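Trasitberg Releases Ziluna 3 Hand-Held Demonstration Kit for Gripper Training

FALLSIDE, March. Trasitberg today announced general availability of Ziluna 3, a hand-held gripper and software package for recording manipulation tasks without a robot arm on site. An operator holds the tool, performs the task on an ordinary table, and the recorded motion is converted to training data for a two-finger robot gripper.

Ziluna 3 replaces the leader-follower station sold under the previous version. That station remains supported for customers who need remote control of an arm, and recordings from both systems can be combined in one training set.

Changes in this release:

Finger width is computed from printed markers on the fingers, with no encoder in the handle.
Calibration has been reduced to 4 steps and is stored per tool.
Recordings with lost tracking are flagged at import and can be trimmed or discarded.
Export runs in batches of up to 200 demonstrations.

Trasitberg recommends that each task be recorded by at least three operators. In trials at the company's Fallside workshop, policies trained on one person's recordings were less reliable when the object was moved from its usual position. Adding operators improved results more than adding repetitions by the same person.

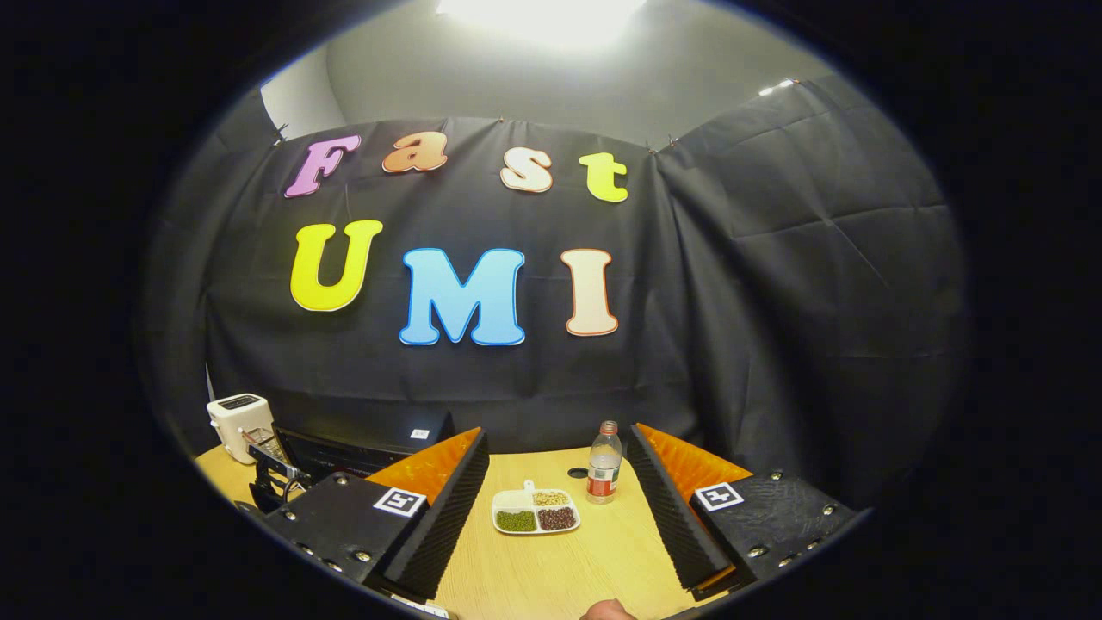

Task setup is covered in a new chapter of the user manual. A recording area needs even light, a stable work surface and enough clearance for the tool to approach from several angles. Items outside the task may stay on the table and are useful for variation between recordings. A divided tray of dried beans, for example, can be recorded with a water bottle standing just behind it and a toaster farther back, then again with those items moved or removed. The fingers should start wide open, with the markers on top of both fingers in view of the tool's camera.

Deligiannis, the distributor for Ziluna products, will carry the kit and replacement finger pads. Orders placed through Deligiannis ship within 10 working days. Existing customers can install the software update on current handles; the older finger set must be exchanged before the new width measurement will work.

Requests for evaluation units should be sent to the Trasitberg sales office in Fallside.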